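Is "nonplussed" ever going to mean the same thing to everybody again?

Posted August 13, 2019 in Words and Usage

plotthorpe_reader

I run a little newsletter for our library's book group (30 people on the list, so we're not talking big time) and I got into hot water over one word. I wrote that the main character in our April book was "nonplussed" when her sister showed up at the door. I meant she was so surprised she didn't know what to do. Two people wrote back to tell me I'd misread the chapter, since she obviously wasn't calm at all in that scene!

So I asked around, and most of my family thinks nonplussed means unbothered, kind of shrugging it off. My daughter had never even heard it used my way. I looked in the dictionary I keep by the bed and it has only my meaning. The newer one at the library has both, with a note on the second one.

What do I do with a word like that? Can I keep using it and trust that people will work it out? And where did the other meaning come from in the first place? I also wonder if there are more of these lying in wait for me. I've got 200 words to fill by the end of the week and now I'm second-guessing every one of them.

Nokico

Oh, I love this one. You're right and your readers are right, which I know isn't much comfort.

The old meaning comes straight out of Latin. "Non plus" is "no more," and in English people used to say somebody was "at a nonplus" or "brought to a nonplus," meaning they'd reached the point where there was no more they could say or do. Stuck, in other words. The verb grew out of the noun, and that gave us nonplussed for somebody who's been stopped cold.
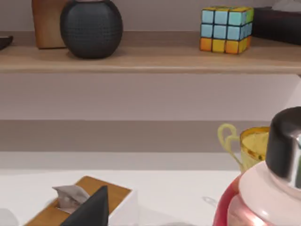

As for the other meaning, my guess (and I've seen plenty of other people guess the same) is that folks hear that "non" at the front and figure it must be the opposite of something. If there's a nonplussed, there ought to be a plussed, and plussed sounds like it should mean worked up. Add in that it sounds a bit like "nonchalant" and you can see how a person gets there. It's mostly an American thing, as far as I know, and it's been going on for decades, so I wouldn't blame the kids for it.

What I do is skip it. I hate saying that because it's a fun word, but if half the room thinks she's frozen in shock and the other half thinks she's filing her nails, the word isn't doing its job. "Stumped," "thrown," "at a loss" and "speechless" are all sitting there ready to go. If you really want to keep it, put some help right beside it, something like "she stood there nonplussed, with no idea what to say." Then it can only go one way.

And yes, there are more of them. "Bemused" is the big one. It means puzzled or lost in thought, but plenty of people now use it for mildly amused. "Peruse" is another, where the careful meaning is to read closely and a lot of people use it for skimming. I'd watch out for "disinterested" too. I learned it as "having no stake in the matter," like a fair judge, but if you look it up you'll find the "not interested" meaning is very old as well, so that one's a real tangle.

benen44

Just use it how you want. Language changes.

Nordin

I'd go a little easier than the first reply. I taught ninth and tenth grade English and I never once told a class to stay away from a word because other people might get it wrong. You'd run out of words! They got told to read the whole sentence, and then the sentence before it.

That said, I do think it matters where you put it. "She was nonplussed" all by itself, at the end of a paragraph, gives the reader nothing to hold on to. I had a stack of essays once where 9 out of 10 used it for "calm," and I only caught on because one girl wrote that a man was nonplussed by a hurricane and went on eating his soup. I marked it wrong at the time. I'm not sure I would now.

Also, check your spelling while you're at it. You'll see it with one s in some places, "nonplused," and that's a real American spelling and not a typo. It looks terrible to me but it's in the dictionary.

If I were you I'd make it the topic of the next newsletter. Put both meanings down, tell them about the Latin, and ask which one they grew up with. That ought to eat up most of your word count.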